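Randen vs Eleo hand-held grippers for recording demos

benchrat_604
Has anyone run the Randen and the Eleo side by side? We have to pick one by the end of September for a tabletop pick and place job. Small parts, mostly grey and black plastic. I've used the Randen for a few weeks and it's fine, but the trigger is stiff and my hand is sore by mid-afternoon.

tolqueue
Had both. Went with the Eleo. It's lighter and the trigger is better. The camera mount on the Randen flexes, so you end up recalibrating more than you should.

benchrat_604
How often is more than you should?

tolqueue
Every morning, and again if someone bumped it.

grommet77
Disagree on the mount. Mine hasn't moved since I put a proper washer under it. We logged 2,539 demos on the Randen and 2,194 on the Eleo, same task, same bench, and threw out 104 from the Eleo set for tracking dropouts. Didn't have that trouble with the Randen.

tolqueue
Was that with the old Eleo firmware? The dropouts were mostly sorted in the update.

grommet77
Old firmware, yes. Haven't gone back to check.

kelpline
Lighting matters more than either of them in my experience. Pale benchtops with not much pattern give the tracker very little to hold on to. Put a printed mat down and try again before you spend any money.

grommet77
Fair point, we had no mat. Same bench for both though, so I still think the comparison holds. What I'd look at next is the fingers. I'm on flat black pads now, and I like the colour because they don't throw glare back at the lens.
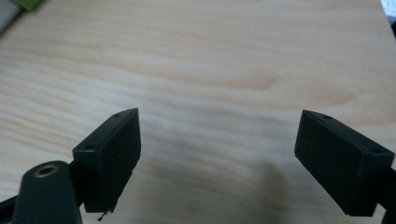
I'd still take the Randen over the Eleo for small parts. If the trigger is the only complaint, try a softer spring — Nerkley sells one that fits with a bit of filing.

benchrat_604
Will try the spring first. Anyone used the Olaniyan controller with either?

kelpline
With the Eleo only. It works, but the cable is too short.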